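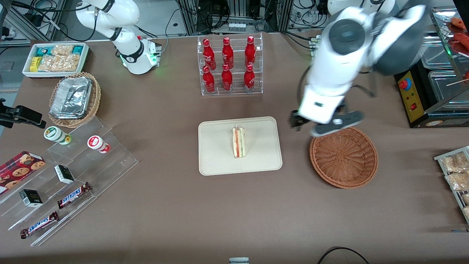
Visits > Food service > Jolent

The Jolent test counter in Kos covers snack service: bottles, packaged snacks and sandwiches, all set out on one brown tabletop. I visited in March and returned on December 27, 2024.

Bottles stand in a clear two-tier rack, three per tier - red Coca-Cola on this visit. Packaged snacks share a white rectangular tray. Baskets are round and woven. The sandwich gets a beige tray with rounded corners and is stood upright.

The house sandwich is listed as item 266 and goes by the name Trutus. It uses three slices of white bread and two fillings.
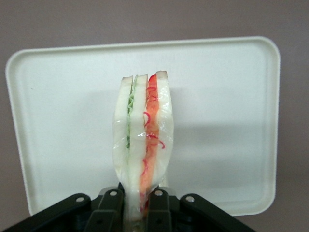 Sandwich in clear film, lettuce on one side, red-orange filling on the other.

Visits run in groups of 14 and end at the counter.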